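Care of Weights and Bars in the Home Gym
Household Tips, Gratellow Residents' Association

Members who keep a barbell set in a garage or spare room are asked to read the following guidance, prepared by Neema Kashindye and last revised on September 26, 2020.

Cleaning the Bar

Brush the knurling with a stiff nylon brush after each week of use. Chalk left in the grooves draws moisture and leads to rust. Wipe the shaft with a dry cloth, then apply 2 or 3 drops of light machine oil and spread them along the full length. 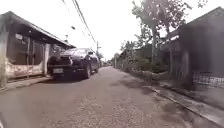
Remove any excess oil before the bar is used again. Bars with a bare steel finish require this treatment more often than plated ones, particularly in humid months.

Removing Rust from Plates

Light rust on cast iron plates may be removed with white vinegar and a scouring pad. Rinse the plate, dry it at once, and let it stand overnight before repainting. For heavier rust, begin with a wire brush and finish with 600 grit paper. Work outdoors or with the garage door open, and wear gloves and a dust mask.
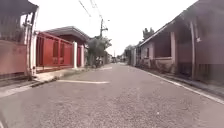 Storage

Plates should be stored upright on a rack, with the heaviest at the bottom. Do not leave a loaded bar on the rack between sessions. Rubber mats should be lifted each March so that the floor beneath can be swept and dried.

Questions about these recommendations may be addressed in writing to Ivar Lie at the association office.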